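Operations > People > Interviews

Vega Benítez keeps the hand-held grippers at Grunham in working order. There are seven pairs on her shelf, and each one has a page in a binder that goes back to the first week it was used. She took over the binder from Nicanor Sepúlveda in May and has added a column to it.

"Nicanor wrote down what broke," she says. "I also write down what got loose. Most of my day is loose things."

The pair we talked about the most is logged as 328. It is a left and a right unit with one angled finger each, a marker cube on the outer end, and a small light. When a pair comes to her bench she starts with the cubes. She holds the base between two fingers and tries to twist it. If it gives at all, the cube comes off, the old thread compound gets cleaned out, and it goes back on with fresh compound and sits overnight.

"A cube that has turned one degree looks perfect," Benítez says. "Then somebody at Dzene runs the tracks and the left hand is inside the table. You lose the whole afternoon's takes."

After the cubes she wipes the printed faces with a dry cloth. Alcohol is out. Sepúlveda used it for a while and it lifted the black off one corner, and that face had to be reprinted. She checks each face under a desk lamp for scratches and shine. A shiny spot can wash out a square.
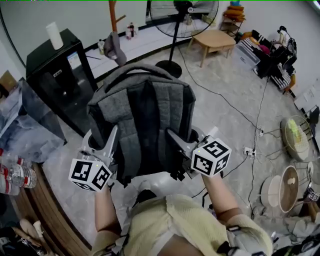 Reading time: 3 min

Bags are hard on the equipment, she says. A backpack has weight in odd places, the padding gives, and the person holding it squeezes more than they need to. The side load goes straight into the finger pivot.

"With a cup you barely touch it. With a backpack people clamp down from both sides, and I understand why, they don't want to drop it. But I can tell from the pivot who had the bag list that day."

Her fix was a thicker washer, ordered from Plallska as part 3132. It takes up the play without making the finger stiff. She put it on two pairs first and left the others alone for a month so she could compare. The pairs with the new washer came back with less slop, and she has been changing the rest as they come in. Itziar Figueroa, who schedules the recording sessions, wanted them all done at once. Benítez said no.

"If the washer had been wrong, I'd have had seven wrong pairs."

The harness gets a shorter check. She looks at the stitching where the straps cross and pulls on each buckle. Straps stretch, and people who share a harness tend to leave it at the last person's setting. She asks everyone to let it all the way out before hanging it up. About half of them do.

Calibration is last. The pair goes on a flat plate, fingers closed, then open, then closed again, and the Flanosis software reads the width each time. If the two closed readings don't match, she goes back to the pivot before touching any settings. Shahzad Bukhari, who trained her, was strict on that point.

"Shahzad would say the software will believe anything you tell it," she says. "You can zero out a bent finger. It'll be happy. It's still bent."

I asked what she would change if she had the budget. She wants a second plate, so she isn't waiting on the first, and a cable bin with dividers. She would also like the session sheets to say which objects were handled, by pair, so she doesn't have to ask. Figueroa has agreed to the sheets. The plate is on a list with Araceli Paredes in purchasing.

Pair 328 was due back out at 2 that afternoon. Benítez wrote "L cube reset, R pivot ok" on its page and put the binder back.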